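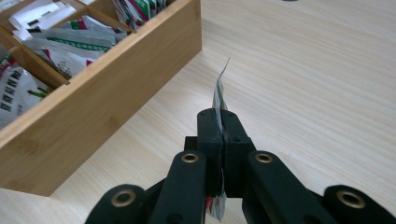 얇은 봉지를 집을 때 손가락 끝이 넓은 그리퍼와 좁은 그리퍼 중 어느 쪽이 더 나은가요?
우리 조의 시험에서는 넓고 평평한 쪽이 봉지를 덜 놓쳤습니다. 다만 칸막이 상자에서 한 장만 골라 꺼내는 일은 좁은 쪽이 훨씬 수월했습니다.

손에 쥐는 그리퍼 두 종 비교 보고서
로봇 응용 실습, 3조
조원: Benedicta Antwi, Farzad Amini, Fereshteh Nouri
지도: Shahla Kazemi 선생님

1. 시작하게 된 이야기

처음 우리 조가 내려던 주제는 사실 컵이었습니다. 종이컵을 집어서 옮기고 다시 내려놓는, 누구나 한 번쯤 해 보는 과제 말입니다. 그런데 연습 삼아 몇 번 해 보니 어느 그리퍼를 써도 별 차이 없이 잘 되어서, 비교 보고서를 쓰기에는 할 말이 너무 없었습니다. 그때 Fereshteh가 차 마시는 자리에 있던 봉지를 하나 집어 보자고 했고, 그게 생각보다 훨씬 어려워서 그날 저녁 내내 봉지 이야기만 하다가 주제를 바꾸게 되었습니다. 늦게 주제를 바꾸었는데도 흔쾌히 받아 주신 Kazemi 선생님께 이 자리를 빌려 감사드립니다.

얇은 봉지는 두께가 거의 없고, 모서리가 휘고, 옆에 있는 봉지와 자꾸 같이 딸려 나옵니다. 사람 손으로는 아무 생각 없이 하는 일인데, 손가락이 둘뿐인 집게로 하려니 어디를 어떻게 잡을지부터 정해야 했습니다.

2. 비교한 그리퍼

하나는 실습실에서 쓰던 Fleneck입니다. 검은 플라스틱 링크가 가위처럼 맞물려 움직이고, 손가락 끝에는 네모난 블록이 달려 있어서 다 오므리면 두 면이 세로로 딱 맞붙습니다. 관절에는 황동색 부싱을 끼워 두었습니다. 손으로 들고 쓰는 방식이라 카메라도 도구에 함께 달려 있고, 손잡이를 당기는 힘이 그대로 손끝으로 전해집니다. 처음 잡은 사람도 금방 익숙해진다는 점이 저희는 참 마음에 들었습니다.

다른 하나는 Larkow입니다. 손가락이 가늘고 끝으로 갈수록 좁아지며, 링크 대신 나란히 미끄러지는 레일로 여닫습니다. 무게는 Fleneck보다 200그램 가볍습니다. 옆 조의 Esmaeil Heydari가 지난 학기에 쓰던 것을 빌려 주었고, 레일에 기름 치는 법까지 친절하게 알려 주었습니다(안 쳤으면 중간에 멈췄을 것 같습니다!).

3. 시험 방법

대나무 정리함에 봉지를 칸마다 나누어 담고, 그리퍼로 한 장을 꺼내 상자 앞 탁자 위까지 옮긴 뒤 내려놓는 것을 한 번으로 쳤습니다. 두 그리퍼를 합쳐 모두 500번을 했고, 횟수는 똑같이 나누었습니다. 한 사람이 15번을 하면 다음 사람에게 넘겼는데, 그 이상 계속하면 손아귀가 뻐근해져서 결과가 나빠지는 것을 연습 때 이미 겪었기 때문입니다.

실패는 세 가지로 나누어 적었습니다. 아예 못 집은 경우, 두 장 이상이 한꺼번에 나온 경우, 그리고 옮기는 도중에 떨어뜨린 경우입니다. 애매한 것은 녹화를 다시 보고 세 사람이 같이 정했습니다. 이 과정에서 말다툼이 조금 있었지만, 봉지가 비스듬히 매달린 채 탁자까지 도착했으면 성공으로 치자는 Farzad의 의견을 따르기로 했습니다.

4. 결과와 느낀 점

옮기는 도중에 떨어뜨린 경우는 Fleneck이 눈에 띄게 적었습니다. 블록의 평평한 면이 봉지를 넓게 눌러 주니까, 윗부분이 휘어서 한쪽으로 기울어도 물린 자리는 잘 버텨 주었습니다. 반대로 Larkow는 끝으로만 살짝 문 상태에서 손목을 돌리면 봉지가 빙그르르 돌다가 빠지는 일이 많았습니다.

하지만 꺼내는 순간만 놓고 보면 이야기가 달랐습니다. 칸 안에서 봉지들이 서로 기대어 있으면 Fleneck의 블록은 그 사이로 들어가기에 두꺼웠고, 억지로 밀어 넣으면 옆 봉지까지 같이 물렸습니다. 두 장 이상이 나온 실패는 대부분 이쪽이었습니다. Larkow는 틈에 손끝만 넣으면 되니 한 장씩 골라내기가 훨씬 편했고, 누워 있는 봉지도 모서리를 살짝 들어 올려 집을 수 있었습니다.

한 가지 더 적어 두고 싶은 것은 카메라에서 본 모습입니다. Fleneck은 손가락 블록이 화면 가운데 아래를 크게 차지합니다. 그래서 봉지가 물린 자리는 잘 보이는데, 막상 집기 직전에 그 뒤쪽 칸이 가려져 답답할 때가 있었습니다. Benedicta는 고개를 옆으로 기울이듯 도구를 살짝 돌려서 접근하는 요령을 찾아냈고, 그 뒤로는 다들 따라 했습니다. 이 요령을 중간부터 썼으니 앞부분과 뒷부분의 조건이 똑같지 않다는 점은 솔직히 밝혀 둡니다.

5. 아쉬운 점과 다음 계획

누르는 힘을 숫자로 재지 못한 것이 가장 아쉽습니다. Akbari 힘 센서를 붙여 보려고 2밀리미터 두께의 받침까지 만들었지만, 블록이 완전히 오므려지지 않아서 결국 떼어 냈습니다. 나사 구멍 위치를 그대로 쓰면서 블록을 조금 깎아 내면 들어갈 것 같은데, 이번에는 시간이 모자랐습니다.

다음 학기에는 Fleneck의 링크는 그대로 두고 블록 끝만 쐐기 모양으로 얇게 바꾸어 볼 생각입니다. 아래쪽 넓은 면은 남겨 두어야 옮길 때 덜 떨어뜨릴 테니, 어디서부터 얇게 할지가 고민거리입니다. 그다음에는 같은 손끝을 Skommont 팔에 달아서, 사람이 직접 들고 할 때와 얼마나 달라지는지도 보고 싶습니다. 시험 기록표와 블록 도면은 실습실 공용 폴더에 올려 두었으니, 봉지 집기에 관심 있는 분은 편하게 가져다 쓰시고 고친 것이 있으면 저희에게도 꼭 알려 주세요.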